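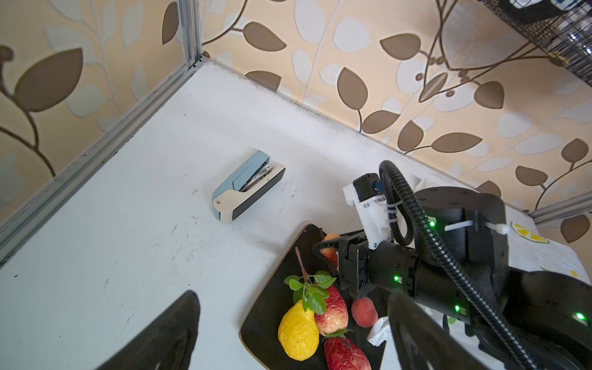
植物纹壁纸,浅桃米色底,印棕色与乳白色叶片及弯曲藤蔓

植物纹壁纸是以叶、花、果实、藤蔓等植物形象为主要纹样的墙面装饰纸,为壁纸中流传最广的类别之一。其纹样多采用连续重复的构图,适用于住宅、旅馆及公共建筑的室内墙面。

历史

欧洲早期壁纸以木版印制,幅面较小,需逐张拼贴,纹样常取自织物与书籍装饰。18世纪,中国外销的手绘花鸟壁纸大量进入欧洲上层住宅,树木、花枝自墙脚向上伸展的构图随之流行,各地作坊相继仿制。

19世纪,连续纸与滚筒印刷的应用使壁纸成本显著下降,植物纹由贵重装饰转为普通家庭可以负担的用品。机器印刷受滚筒周长限制,单元高度较小,早期产品的花叶往往细碎而密集。同一世纪后期,部分设计者主张回到木版套印,并以乡间常见的植物为题材,强调平面化的轮廓与枝蔓的连续走向。

20世纪中叶以后,乙烯基涂层壁纸和无纺布壁纸先后普及,大尺寸叶片纹样随之增多。数码喷印出现后,单元尺寸不再受印版限制,整面墙不重复的构图亦可小批量生产。

纹样结构

植物纹壁纸的最小重复单位称为循环单元。单元在相邻两幅纸之间的对接方式分为平接、错接和自由接三种。平接指左右两幅在同一高度相接;错接指相邻一幅下移半个单元或其他固定比例;自由接无须对花,多见于竖向细纹,大型叶纹一般不采用。

藤蔓纹通常以S形主茎为骨架,叶片沿主茎两侧分布,小枝与浆果填补空隙。主茎的走向决定墙面的整体动势,若单元过短,远观时易形成明显的横向条带。设计者为避免这一现象,常在单元内安排两条以上走向不同的茎,并使最深的色块分散在不同高度。

色彩方面,传统木版套印每色一版,简单纹样使用4色即可完成,复杂者所用色版成倍增加。以剪影形式处理的浅色叶片常置于深色叶片之后,以较少的色版取得前后层次。

地方生产:乌德斯特德

乌德斯特德(Udstead)的壁纸业以布兰德尔工场(Brandel)为代表。该工场以木版套印起家,鼎盛时期雇有印工及调色工40人,产品以蕨类、栎叶和蔷薇果纹为主。现存样本簿共收纹样823种,其中“赫斯滕特”(Hestent)系列19种,均为叶与藤的组合,底色限于米、桃、灰绿三类。该系列的循环单元较同期产品为长,叶脉以留白表现,不另设色版。

工场后期改用滚筒印刷,旧木版部分散失。雷卡·拉茨(Réka Rácz)编订的样本簿目录按植物种类排列,并注明每种纹样的对接方式,为目前研究该工场的主要依据。

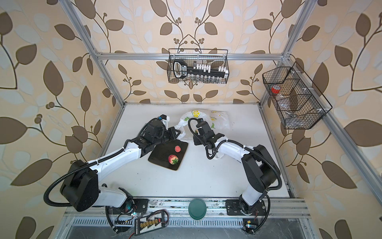

埃迪特·基什(Edit Kiss)对上述目录的分类提出异议,认为工场画师并不严格依照实物写生,许多叶形兼有数种植物的特征,按植物种类编排会造成同源纹样的割裂;她主张改以主茎骨架为分类标准,并将叶形列为次要条目。

拉约什·埃尔德什(Lajos Erdős)则指出,样本簿原有的编号多依底色排列,两种分类均与工场自身的习惯不符。相关讨论尚无定论。

裱贴与养护

裱贴植物纹壁纸时,一般自主要视线所及的墙面开始,先弹垂直基准线,再依次向两侧对花。墙角处须将纸裁开,转角后重新取垂线。阴角两侧的纹样难以完全衔接,通常将误差留在门后或光线较弱的一角。错接纹样的损耗高于平接纹样,订购时应按循环单元的高度计算余量,并核对各卷的生产批号,以免出现色差。

纯纸壁纸不耐水擦,宜用软毛刷或干布除尘。乙烯基涂层壁纸可用微湿软布擦拭。历史建筑中的木版壁纸应避免阳光直射,部分19世纪绿色颜料含砷,揭取及修复前须经检测,并由专业人员操作。

参见

壁纸
木版印刷
墙面装饰
卷草纹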